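### 4.2 Setting the fruit plate

Use the scalloped glass plate on the patterned cloth. Inspect the plate for chips before each use.

1. Lay the cloth flat and smooth out any folds under the plate position.
2. Set the plate down on the cloth. Leave the loose fruit beside it, on the cloth.
3. Place the large red apple first. Hold it by the sides and lower it straight down — do not roll it over the rim.

 **Caution:** Scalloped rims chip easily. Keep stems and hard objects clear of the edge.

4. Add the yellow-green fruit, then the oranges, largest first. 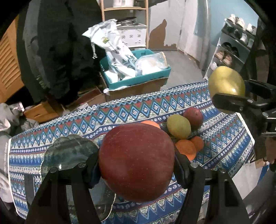 5. Fill the remaining gaps with the smaller red apple. Stop when any piece rests on the rim.

**Note:** To clear the plate, reverse steps 3 to 5. Wipe the glass with a soft cloth.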